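# Kirnura Attachment Data

Spec tables for demolition and earthmoving attachments sold or rented through the Hikholm yard. The tables cover breakers, pulverizers, grapples, buckets and quick couplers. They are kept as plain CSV so they can be opened in any spreadsheet.

## Contents

- `attachments.csv`: one row per attachment, 274 rows
- `couplers.csv`: pin sizes and coupler fit
- `hydraulics.csv`: flow and pressure limits, exported from Fluline
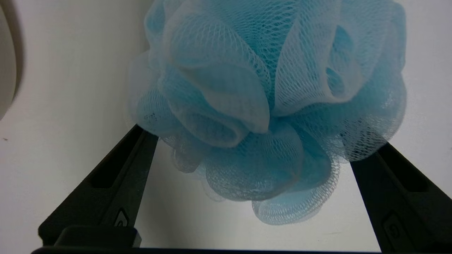 Working weights are in pounds and do not include the bracket. Oil flow is in gallons per minute at the tool, and back pressure is left blank where the maker gives no number. The `mesh` column applies only to screening buckets and gives the clear opening of the panel. Netting like that of the blue bath pouf has diamond-shaped openings, and for panels with that pattern we record the short diagonal. Square panels use the side length.

## Known gaps

Two breaker models have no carrier range yet. Rows marked `Mai` come from the older Mai price list and use rounded weights, which can be off by up to 600 pounds on the largest shears. Check the data plate before you plan a lift.

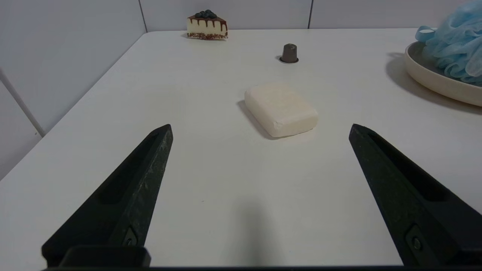 *Bar of soap on a white tabletop, tiled wall behind.*

## Updates

The tables are rebuilt each August. Version 3 split the coupler data into its own file and renamed `pin_dia` to `pin_diameter`. Scripts written for version 2 need that one change.

Send corrections through the issue tracker with the model number and a scan of the maker's sheet.

Filed under: Attachments, Spec Data, Downloads

© Kirnura | Contact the Hikholm yard | Back to top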